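Zirkalo ouvre un atelier de reconditionnement informatique à Werkport

L'entreprise Zirkalo mettra en service en janvier un atelier consacré à la remise en état d'ordinateurs professionnels, dans l'ancien dépôt Cronin, à l'entrée du port. Les locaux, fermés depuis le départ du grossiste, ont été repris en bail pour six ans.

Le site traitera des postes de bureau et des stations de travail cédés par des entreprises et des administrations de la région au moment du renouvellement de leur parc. Zirkalo prévoit 3000 machines la première année. Jusqu'à présent, la société expédiait ce matériel à un sous-traitant situé à plusieurs heures de route, et les délais de retour dépassaient souvent un mois.
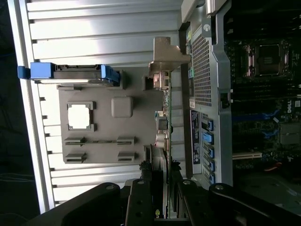 Chaque appareil sera pesé, enregistré puis testé. Les données seront effacées sur place et un certificat remis à l'ancien propriétaire. Les supports de stockage qui ne passent pas le contrôle seront broyés. Les postes en état de marche seront revendus avec une garantie de 2 ans, les autres démontés pour alimenter un stock de pièces.

L'atelier démarrera avec six techniciens, dont quatre recrutés localement. « Nous avons reçu 40 candidatures, en partie de gens qui travaillaient déjà dans la réparation à leur compte », indique Tadhg Breathnach, responsable du site. Les nouveaux embauchés suivront une formation interne avant l'ouverture.

La mairie a accordé à l'entreprise un tarif réduit sur la taxe de stationnement des camions. En contrepartie, une partie des machines remises en état sera proposée à prix coûtant aux écoles et aux associations de Werkport. Les modalités de réservation seront publiées avant la fin de l'année scolaire.
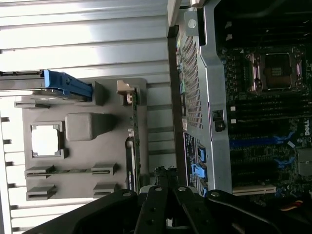

Dépôt de matériel par les particuliers

Les habitants pourront déposer leurs anciens ordinateurs à l'accueil, rue Hurov, tous les matins de 9 heures à midi. Les écrans cathodiques et les imprimantes ne sont pas acceptés et restent à porter à la déchetterie. Il est demandé de retirer les mots de passe de démarrage et de joindre le bloc d'alimentation pour les portables.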